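# The Nickel in the Can

The line outside the redemption center on Matheson Street forms before the door goes up at 8 a.m. Most people in it have done this for years. They bring shopping carts, garbage bags, strollers with the seat taken out, and in one case a canoe paddle laid across two buckets. Inside, behind a steel counter that comes up to a tall man's ribs, Fikri Khoo pulls on gloves and turns on the radio.

Khoo has run Sturkus Redemption for most of his working life. Before him it was a tire shop, and the floor still has the bolt holes from the lifts. He buys empty drink containers for the deposit printed on them, sorts them by material and distributor, and gets paid back with a small handling fee on top. The fee is where his living comes from. The deposit only passes through his hands.

"People think I make five cents on a can," he says. "I make zero on the five cents. I make it on the fee, and the fee hasn't moved since my daughter was in grade school. She's a dental hygienist now."

On a slow day in winter the center takes in 3,430 containers. Summer is another business altogether. In May the ball fields open, the coolers come out, and the bags start arriving with grass clippings and wet playing cards in the bottom. Khoo hires a second person then and lets that person go when the leaves turn.

The bottle deposit is an old idea. Breweries and soda makers charged one long before any state required it, for the simple reason that they wanted their glass back. A bottle could be washed and filled many times over, and it cost more to make than the drink inside it. When lighter one-way containers took over after the Second World War, the makers no longer needed anything returned, and the deposit mostly went away. What came next was litter. Oregon passed the first state deposit law in 1971, Vermont followed, and over the next decade and a half several more states did the same.

The nickel in those first laws was real money. It bought something by itself. In most of the states that started with a nickel and kept it, the nickel has lost much of its pull, and the people who bother with it have changed. Khoo remembers kids coming in with wagons. He rarely sees a kid now. His regulars are older, and many of them walk a route.

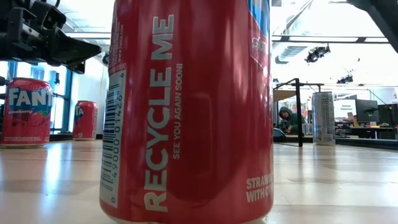

Sorting is the part of the work that customers don't see. A distributor only pays back on what it sold, so a bag of mixed cans from a wedding might have to be split among six or seven companies. Each has its own color of tag and its own pickup schedule. Khoo keeps the schedule on a sheet of cardboard nailed by the back door, written in marker and crossed out so many times that only he can read it. A full bag of aluminum weighs very little. A full bin of glass will take a man's back out, and it has taken his.

He could buy a sorting machine. A salesman from a company called Pronden came by last spring with a brochure and a price, and Khoo kept the brochure to level a table. The machine would do in an hour what two people do in a morning. It would also need a flat floor, a service contract, and cans that haven't been stepped on. Half of what comes through his door has been stepped on.

Most states with a deposit law require the container to be readable, meaning that someone can tell what it was and where it was sold. At the supermarket, the return machine makes that decision, and it is strict. A crushed can goes in and comes back out. People who have been turned away by the machine bring their bags to Khoo, who can read a can by its shoulder, its rim, or a patch of color the size of a stamp. He will take a flattened one if he can find the deposit mark. He will not take one from across the state line, and he knows those by sight too.

The route walkers keep their own rules. One woman who asked that her name be left out works the blocks between the river and Nurnum Park and has done so for nine years. She starts at 4 in the morning on pickup days, goes through the blue bins at the curb, and puts the lids back down. Some of her households leave a separate bag for her on the steps. She doesn't go past the park, where a man she has never spoken to works the other side.

Her best load was 1,225 cans, after a street fair. She made three trips to bring it in. On an ordinary morning she clears enough for groceries and a phone card, and she says she sleeps better on the days she has walked.

City haulers don't love the walkers. Aluminum is the one thing in the bin that reliably pays for itself, and when it's gone, the truck is carrying paper, plastic, and a good deal of broken glass. A few towns have made it an offense to take anything out of a curbside bin. Enforcement is thin. Khoo has heard the argument from both ends and doesn't take a side, except to say that a can that reaches his counter is clean metal, and a can that rides in a truck under a pizza box may not be.

Clean metal matters to the people who buy it. A drink can is made of two alloys, one for the body and one for the lid, and a mill that gets mostly cans can turn them into sheet for new cans with little added. Melting old aluminum takes a small fraction of the energy needed to get new aluminum out of ore. Glass is less generous. It is heavy to ship, it has to be separated by color, and a little ceramic in the load can spoil a batch. Plastic falls somewhere between, depending on the price of oil that month.

Twice in the last few years the statehouse has considered raising the deposit to a dime. Michigan has charged ten cents since the start of its program, and Oregon moved up from a nickel in 2017. Khoo went to one of the hearings in a borrowed tie. He spoke for 2 minutes, the limit, and used most of it on the handling fee. A grocer spoke after him about storage space and the smell of old beer in July, and Khoo says the grocer had a point about the smell.

The bill didn't get out of the session. It may come back. In the meantime, centers like his are closing. There were 38 in the county's directory when he bought the business, and he still has the page, folded in the register under the tray. He has drawn a line through the ones that are gone. One is a nail salon, several are parking, and the one nearest to him burned.

He is asked often whether he'll sell. The building is worth more than the business, and a developer leaves a card in the door every few months. His answer depends on the weather and on his back. If the fee goes up a penny, he says, he can keep the summer person through the winter, and then the lifting gets shared. If it doesn't, he'll see how he feels after the next lease on the truck.

By 10 the first rush is through. The floor is sticky, and Khoo runs the hose from the back wall to the drain in the middle, pushing bottle caps ahead of the water. A man in a paint-spattered jacket waits for him to finish, then lifts two bags onto the counter and says there's a third in the car, all glass.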